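Putting the Cups Away: notes for my ten-minute slot at the Lelovholm kitchen evening

Slide 1
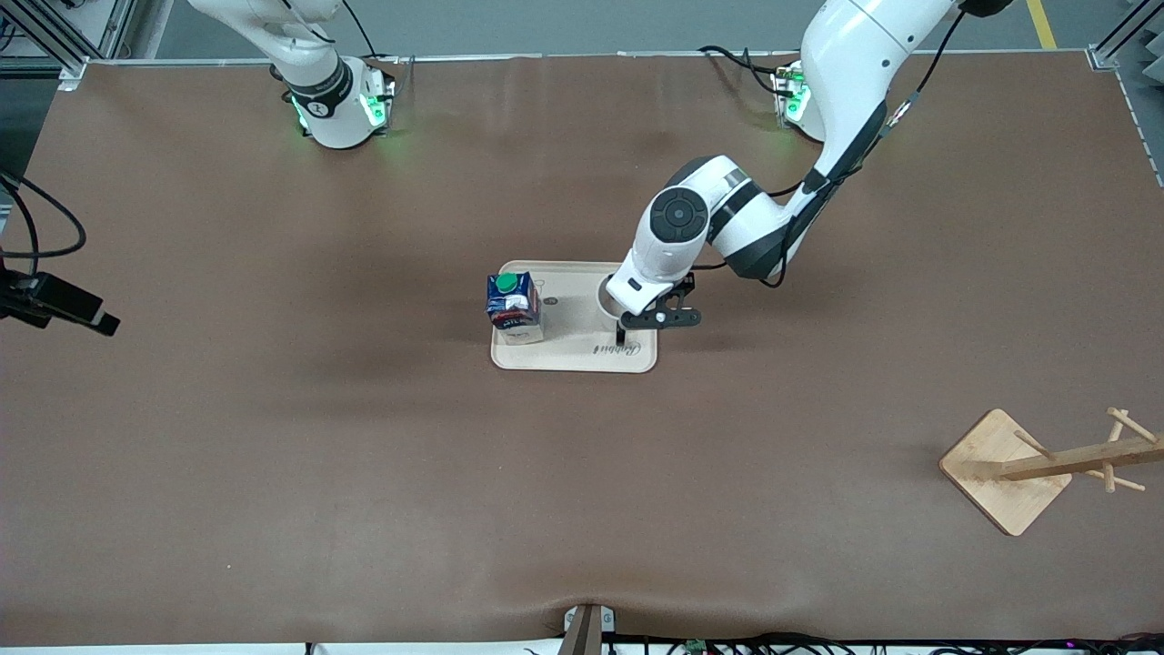
Tray, carton, white cup, and a mug tree waiting for its mugs.

Hi everybody, thanks for coming out! Wait for Oi-ling to get the door.

Start with the tray, because I love a tray. It's light wood with rounded corners and a raised edge all the way around, and it says "Rabbit" down by the front corner (someone will ask, so just read it out). Juice carton on the left, the one with the bright green cap, cup on the right. There's a little gap between the two, and I want people to look at that gap. When I pack a tray I leave room for fingers. Tell the Navthorpe breakfast story if it feels like a friendly crowd, skip it if Danish is in the front row – he was there and tells it better.

Then point at the mug tree. Bare pegs! Ask for hands: who has one of these at home? Now who hangs anything on it? At my house it held two mugs and a dish towel for years.

Where the stand goes. On the right, toward the front, the base turned at an angle to the table. I like an angle. You get pegs coming at you from different sides and you can pick whichever one suits your hand. Siu-ming lines hers up with the wall and we've argued about it since October. Let her answer from the floor if she wants to, but keep it short.

Order of clearing, say it slowly:
Cups first, while the tray is still sitting flat on the table.
Carton next, cap on tight, back to the fridge.
Tray last. Wipe it, stand it on its side.

I used to carry the whole thing to the sink with everything still on it. Show the chipped saucer from my bag. Pass it around and GET IT BACK this time.

Handles: there's always a question about cups that don't have one. They don't go on a peg, so they need a shelf. I keep 4 upside down by the kettle and that's plenty for us.

Hand over to Li-hua for drawers. Leave the clicker on the lectern.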